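Gripper pads keep slipping on round fruit - wear, or my setup?

Posted by Haugland in Repairs and Upkeep, August

Hi all, and thanks in advance for reading, because I know I go on a bit. I look after a pair of hand-held two-jaw grippers with the ribbed blue finger pads. We use them for pick-and-place practice with produce, out of a tray and back into it again. They behaved beautifully for the first 3,000 grasps or so by the log. Now the smooth things squirt out sideways. Oranges are still fine, apples are a toss-up, and plums are a lost cause. I've wiped the pads with a damp cloth and it helps for maybe an hour. Should I be buying new pads, or is something off further back in the linkage?
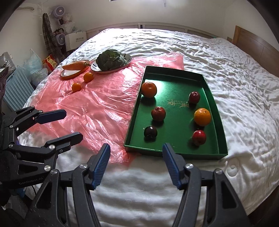
Six fruits in the green tray, jaws open.

I should add that I haven't touched the pivot bolts since the grippers came to me, and I don't own a torque driver (yet!). Would rather not make it worse.

Skeser

Hello Haugland, and welcome! I'd look at the pivots before spending anything. Close the jaws gently on a strip of paper and tug it, first near the tips and then farther back. If it holds at one end and slides at the other, your pads aren't meeting flat, and new ones will wear crooked just the same. Snug the bolts a little at a time, left and right jaw in turn, and open and close by hand after each one - you want no wobble, but the jaw should still swing freely. Then wash the pads in warm water with a drop of dish soap and let them dry overnight. Fruit wax builds up down in the ribs where a cloth won't reach, so use an old toothbrush. I do mine every 14 days and they last a good long while.

Also, start with your tray pulled close and the heavier fruit toward the middle, so you aren't reaching at an angle when you test.

Flarard

just swap the pads, they're cheap. mine went at 308 grasps but I was picking up sandpaper blocks

Daltetti

Skeser has it right about the paper test. One thing I'd add is to mark the bolt heads with a paint pen once you're happy, with a line running onto the linkage, so you can see at a glance if one has backed out. I check mine every 25 runs, usually with my coffee. And if you do replace pads, please do both on the same gripper together. I mixed an old one with a new one last winter and spent a whole evening chasing a plum across the floor before I worked out why it kept rolling to the worn side. Let us know what the paper does!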